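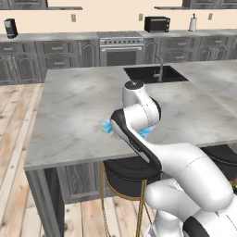 Kitchen island with marble countertop, robot arm holding a small blue-and-white item

Section 2: Setting Up Your Home Scripture Reading Group

Welcome to the part of the Flernovside Reader's Guide we most enjoyed writing! By the end of this section you will have a place, a time, a first passage and a simple order for the evening. You don't need any training, and you don't need to know Greek. You need a Bible, a few chairs and the patience to let people think before they answer.

Before you start

Read the whole section once before inviting anyone. Have the Cabello reading plan nearby (it's the folded sheet inside the back cover). If your copy came without one, the Clurnness edition prints the same plan after the index, with the psalms listed separately.

Setting up the group

1. Choose your size. A group of 7 works wonderfully. Everyone gets a turn to read, and the quiet ones still have room to speak. If more people want to come, start a second group and celebrate!

2. Pick a regular time and write it down. Early evening suits most households, and 7:00 is easy to remember. Keep to it for the first month even if only two of you turn up.

3. Arrange the chairs so that everyone can see everyone else. A circle is best, but a kitchen table will do very nicely.

4. Choose one translation to read aloud. People are welcome to follow along in their own, and the differences often start the best conversations of the night.

5. Turn to Ruth, chapter 1. We suggest Ruth as a first book for every new group. It is short, it is a real story about real grief and loyalty, and people who have never opened the Old Testament get caught up in it right away.

Note: Groups using the Heltus study notes should leave them closed until step 9. The notes are excellent, but they tend to answer questions before anybody has asked them.

Leading the first evening

6. Open with a short prayer. Two or three sentences is plenty.

7. Read the chapter aloud, changing readers every few verses. Let people pass if they would prefer to listen.

8. Sit quietly for 2 minutes. It will feel long the first time! Don't fill it.

9. Ask one question: "What does Ruth promise Naomi, and what might it cost her?" Give the group time to look back at verses 16 and 17. After that, open the notes if you have them.

10. Invite prayer requests, pray for each one by name, and finish on time.

Caution: What people share in prayer stays in the room. Say this out loud at the first meeting and again whenever someone new joins.

Caution: Don't correct a person's reading mid-verse. Hard names trip up everyone, and a kind host simply lets them go by.

If the discussion stalls

Go back to the text and read the last few verses again, slowly. You can also ask which person in the chapter they would most like to sit down with. Orpah gets more votes than you'd expect, and her choice deserves a good, generous talk.

If one voice takes over, try going around the circle once before opening the floor.

Continue to Section 3 for the reading schedule, chapters 2 to 4.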